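Stundari 읽어보기

안녕하세요, 나명자(Myung-ja Na)입니다. Stundari는 제가 몇 년째 붙들고 있는 집안 살림 말뭉치예요. 정확히는 "욕실이랑 화장실에서 쓰는 우리말"을 모은 데이터인데, 처음엔 엄마가 쓰시는 말을 수첩에 적다가 일이 이렇게 커졌습니다. 물때, 곰팡이, 변기 뚜껑, 수건 삶기, 배수구 머리카락 같은 이야기가 끝도 없이 나와요. 저는 이런 게 왜 이렇게 재밌는지 모르겠어요!

들어 있는 것

문장은 모두 3,942개이고, 표제어로 뽑은 낱말은 93개입니다. 문장마다 한 줄씩, 탭으로 나뉜 텍스트 파일이에요. 칸 순서는 이렇습니다.

id / 문장 / 표제어 / 지역 / 말투 / 메모

지역 칸은 말한 분이 어릴 때 살던 곳을 적었어요. 지금 사는 곳이 아니니까 헷갈리지 마세요. (저도 초반에 섞어 적었다가 57줄을 다시 고쳤습니다. 눈 빠지는 줄 알았어요.) 말투 칸에는 "해요", "해", "합니다", "기타"가 들어가고, 기타는 대부분 혼잣말이에요. "아이고 이놈의 물때" 같은 건 도대체 어디에 넣어야 할지 아직도 고민 중입니다.

메모 칸은 비어 있는 줄이 많아요. 채워진 줄은 제가 듣고 웃었거나, 뜻을 몰라서 다시 여쭤본 경우입니다.

어떻게 모았나

친척, 이웃, 목욕탕에서 친해진 분들께 허락을 받고 받아 적었습니다. 녹음은 공개하지 않아요. 이름, 동네 이름, 가게 이름은 전부 뺐고, 문장 속에 손주 이름이 나오면 "아무개"로 바꿨습니다. 띄어쓰기는 표준에 맞췄지만 사투리 어미는 그대로 두었어요. 여기 손대면 말맛이 다 죽어서요.

표제어 정리는 Uyên Bùi 씨가 도와주셨어요. 한국어를 나중에 배운 분이라 제가 당연하게 넘긴 것들을 콕콕 집어내시더라고요. "닦다"랑 "훔치다"는 왜 따로냐, "헹구다"랑 "부시다"는 누가 쓰냐... 덕분에 둘 다 따로 올렸습니다. "부시다"는 그릇 쪽에서 훨씬 많이 쓰는 말인데, 세숫대야를 부신다고 하신 분이 계셔서 남겨 두었고요. 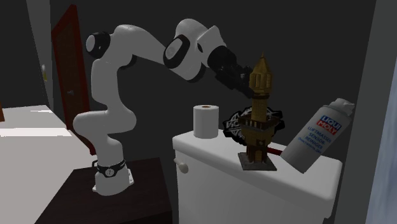

최종 수정: 12월 · 고친 사람: 나명자

버전 이야기

첫 판은 2,000문장이었고 파일 이름에 v1이 붙어 있습니다. 지금 판은 v2예요. v1에서 id가 바뀐 줄은 없고 뒤에 계속 이어 붙였으니까, 예전 판으로 작업하시던 분은 그냥 덮어쓰셔도 됩니다. 다만 지역 칸 표기가 "경남"에서 "경상남도" 식으로 길어졌어요. 이것 때문에 Edem Amegashie 씨 스크립트가 한 번 멈췄다고 하네요. 미안해요, 에뎀 씨!

써도 되는 곳, 안 되는 곳

수업 자료, 사전 뜻풀이, 맞춤법 도구 실험, 논문 예문, 다 좋습니다. 출처에 Stundari라고만 적어 주세요. 광고 문구에 어르신들 말을 통째로 가져다 쓰는 건 안 됩니다. 예전에 세제 파는 분이 그렇게 하셔서 속이 상했어요. 그리고 이걸로 지역 사람들 성격이 어떻다는 식의 글도 쓰지 말아 주세요. 욕실 청소하면서 나온 말로 사람 성격을 어떻게 압니까.

모자란 점

제주 말이 거의 없습니다. 남자분들 문장도 적어요. 변기 관련 문장은 많은데 욕조 문장은 유난히 적고요, 욕조 없는 집이 많았습니다. 젊은 분들 말은 채팅에서 받은 것이 섞여 있어서 입말하고 결이 조금 다릅니다. "변기 뚫어뻥 ㅠㅠ" 같은 줄을 보고 놀라지 마세요. 그리고 "뚫어뻥"과 "뚜러뻥"은 적어 주신 대로 두었으니 검색하실 때 둘 다 넣어 보셔야 해요.

파일 여는 법

UTF-8입니다. 표 계산 프로그램에서 바로 더블클릭하면 글자가 깨질 수 있으니 "가져오기"로 여시고, 구분 기호는 탭으로 고르세요. 문장 안에 쉼표가 정말 많거든요. 따옴표도 둥근 것과 곧은 것이 섞여 있는데, 이건 다음 판에서 곧은 것으로 통일하려고 합니다.

고칠 곳을 찾으셨으면 id랑 고칠 내용만 보내 주세요. 길게 안 쓰셔도 됩니다. 특히 전라도 말 잘 아시는 분, 표제어 "뽀짝" 쪽 메모를 한번 봐 주시면 정말 고맙겠습니다. 욕실 말이 맞는지부터 저는 자신이 없어요.

고마운 분들

Uyên Bùi, Edem Amegashie, 그리고 영어 안내문을 다듬어 준 Gifty Osei. 수건 삶는 순서를 세 번이나 다시 말씀해 주신 우리 이모님께도 고맙습니다. 이모님 문장은 id 뒤에 b가 붙은 줄들이에요.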